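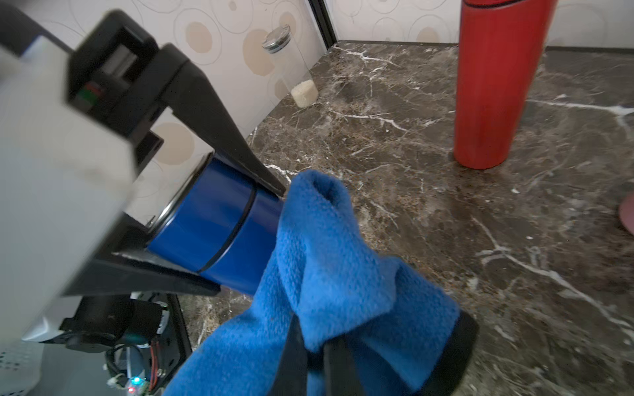

Vaso Ondeo en azul, con el borde de metal.

Vaso y botella térmica Ondeo – ficha del producto

Os cuento primero lo que me preguntáis siempre por teléfono: sí, la tapa de la botella y la del vaso son distintas, y no, no se pueden intercambiar. Ya lo intenté yo en casa con bastante cabezonería y acabé con el café en el bolso. El vaso Ondeo va pensado para la mesa y el escritorio, y la botella para llevarla encima todo el día, que es lo que hago yo desde que empezamos a traerlos a la tienda en agosto.

Lo fabrica Torgate, los mismos de las fiambreras que tanto os gustan. Doble pared, boca ancha (¡caben los hielos grandes!) y un tacto que no resbala aunque tengas las manos mojadas. El vaso pesa poquísimo y entra en el portavasos de mi coche, que es viejo y tiene el hueco más ridículo que se haya diseñado nunca.

Medidas y esas cosas:
Diámetro de la boca del vaso: 70 mm
Diámetro de la base de la botella: 84 mm
Colores de la botella: azul y rojo
Junta de recambio: incluida
Lavavajillas: el vaso sí, la tapa mejor a mano

El rojo se agota antes que el azul, no me preguntéis por qué, yo soy del azul de toda la vida. Si lo queréis para regalo, avisadme en las notas del pedido y os lo mando en caja de cartón con cinta.

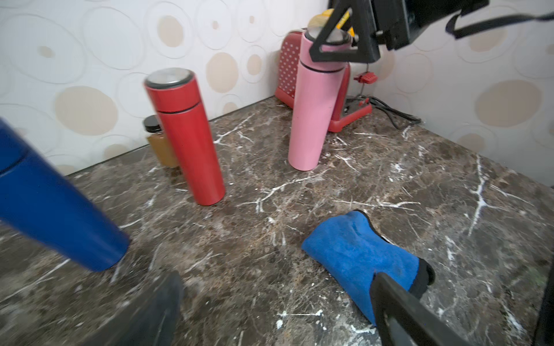

De limpieza os digo lo mismo que a mi hermana: agua templada, una gota de jabón y el cepillo largo hasta el fondo. Lejía ni se os ocurra. Si huele a café de tres días, una cucharada de bicarbonato, se llena de agua, se deja toda la noche sin la tapa y por la mañana se aclara bien. La junta se saca con la uña, se lava aparte y se vuelve a poner con el labio hacia abajo; si la ponéis al revés gotea, y luego me escribís enfadadísimos un jueves por la noche (os quiero igual).

Para secar por fuera uso el paño polar Soriano, el mismo que tenemos para las gafas y las pantallas. Lo vendemos suelto a 30 cm de lado y va de maravilla para quitar las marcas de dedos. Se lava en frío y sin suavizante, que si no deja de absorber.

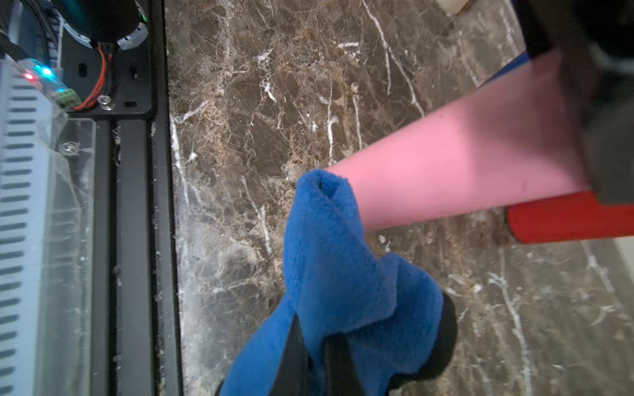

Paño azul, de pelo suave.

Trinidad Abella, de Valladolid, me preguntó si la botella aguanta una sopa. Aguanta, pero llenadla antes con agua bien caliente unos minutos y vaciadla justo antes de echar el caldo – se nota muchísimo a la hora de comer. Con bebidas con gas yo no me la jugaría, y con leche solo si la vais a fregar el mismo día.

Los envíos salen de lunes a viernes y el pack de vaso, botella y paño cuesta 52 euros. Si os llega algo con un golpe, mandadme una foto antes de tirar la caja y os lo cambio. Las juntas sueltas están en la sección de recambios, debajo de las pajitas.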